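Toilet paper sheet counts, are we being had?
Household Budget Board > Groceries and Supplies

dunmore_ledger
29 Jul 2025
I've been buying the Platham 9-packs for years and I'm convinced the rolls have been getting smaller. The package still says "family size" but I have no idea whose family. We used to change the roll every 4 days or so and now it's every 2. Same house, same people, same habits. The price went up in October and I could live with that. A price increase plus a thinner roll is two increases.
Before anyone tells me to read the label, I did. It gives square feet in type you need a flashlight for. Does anyone have old packaging to compare?

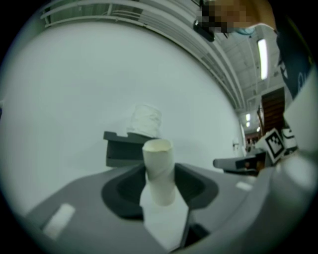
I'm also not buying the "stronger sheets so you use less" line. If that were true my rolls would be lasting longer.

pepperbox
Every brand says that. I switched to Nilia because the store shelf tag shows price per square foot, and it was cheaper for maybe a month. Then the tag switched to price per roll. Funny how that works.

quarterpast
I'm going to be the annoying one. Do you have any proof? Two days versus 4 is half a roll gone. You'd feel that in your hand. My guess is somebody in the house is pulling more than they used to, or you've got company more often than you think.

dunmore_ledger
No company. And they don't have to take it all off the sheet count. They can make the tube wider and wind it looser, and the outside looks the same on the shelf.

quarterpast
They can. I'm asking if they did.

saltine_77
I write the date inside the tube when I put a new roll on. Takes a second, and then you have a number and can stop arguing. Did it for 20 rolls of Leemans. No change from start to finish, and I went in sure they were cheating me. I still think the paper got rougher but I can't measure that.

pepperbox
20 rolls from how many packs, though? If you bought them all on one sale trip, you tested one batch.

saltine_77
Fair. It was 2 trips, a few months apart. Not exactly a lab.

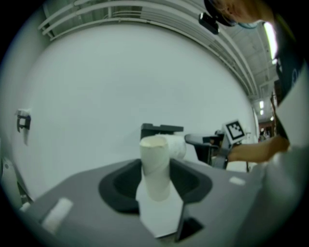
My other problem with the whole "they made the tube wider" theory is how people go about checking it. They grab an old tube out of the craft drawer, hold it against a new one and announce the new one is bigger. Cardboard doesn't hold its shape. Look at the white one in my picture, it's slightly crumpled near the top rim, so measure across that end and you could get whatever answer you wanted. Slit the tube lengthwise, lay it flat and measure the width of the cardboard. That's the circumference and it doesn't care how squashed it was.

quarterpast
Thank you. Also weigh the full roll. Kitchen scale, same brand, old pack against new pack.

dunmore_ledger
Who has an old pack? That's my whole complaint. By the time you notice, the evidence has been flushed.

brackwater
Skip all of it and buy the commercial rolls. Cisley sells them by the case with the sheet count printed on the box in big letters. Ugly paper, fits a normal holder if you take the cover off.

pepperbox
Has anyone ever counted a Cisley roll, or do we believe that number because the letters are big?

brackwater
I have not counted a roll of toilet paper, no.

dunmore_ledger
OK, I have one unopened pack in the hall closet. I'll weigh a roll tonight and write it on the wrapper, then weigh one from whatever I buy next. If it comes out the same I'll say so here. I don't expect it to.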